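Grasp planning for thin metal parts: a note on recent changes

The software group at Kelidlow has spent the greater part of this year on a single question: how a planner should approach an object that offers very little surface to hold. I have kept this blog as a record of that work, and the present entry concerns the release of our planning layer, Trulano, that went into daily use on Oct 21, 2018.

Earlier versions treated every object as a small box. The perception module drew a box around whatever it found, and the planner placed the fingers on the two longest faces. For blocks and bottles the method was adequate. For thin and curved pieces it was poor, as the box enclosed a good deal of empty air and the fingers were sent to surfaces that did not exist.

The new version keeps the outline of the object and searches along it for pairs of facing points. Each pair receives a score based on the angle between the surfaces, the clearance to neighbouring objects and the distance from the estimated centre of mass. The best 19 candidates are passed to the motion stage, where the arm's path is checked against the table and against anything else in the model.

Polished metal remains the most demanding material for the depth estimate. Reflections move as the wrist moves, and the outline moves with them. Titilayo Uzor proposed that we stop trusting any single view from the wrist and instead combine 9 consecutive views before the outline is fixed. Her filter discards points that do not agree between views. It costs a short delay before each attempt – a price the group was content to pay.
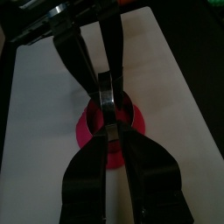
A silver metal band held upright between the fingers, over a pink-red disc on the tabletop.

The final approach is the stage at which the wrist view becomes least useful, as the fingers themselves hide much of what lies beneath them. We now mask the fingers using the joint positions reported by the gripper. The masked region is marked as unknown, and the collision checker treats unknown space with more caution than free space. In the previous release it was simply marked as free, an error of mine that remained in the code from January onwards.

Two matters of tooling should also be recorded. The log viewer, Flumitard, can now replay a planning request with altered settings, so that a rejected grasp may be examined without returning to the arm. We have 314 stored requests in the regression set, and all are replayed before a change is merged. At present 17 of them give a different result from one run to the next. The cause appears to lie in the order in which candidates with equal scores are sorted, and a fixed ordering will be introduced.

The closing force is still set by hand for each class of object. A proposal to estimate it from the motor current is under review, and comments from colleagues who have attempted this on similar hardware would be welcome.

Recent entries
Masking the gripper in wrist camera views
Notes on the Ibrahim calibration routine
Replaying failed plans in Flumitard
Why the box model was retired

Last updated: Oct 2018
Contact | © Kelidlow Software Group | Back to top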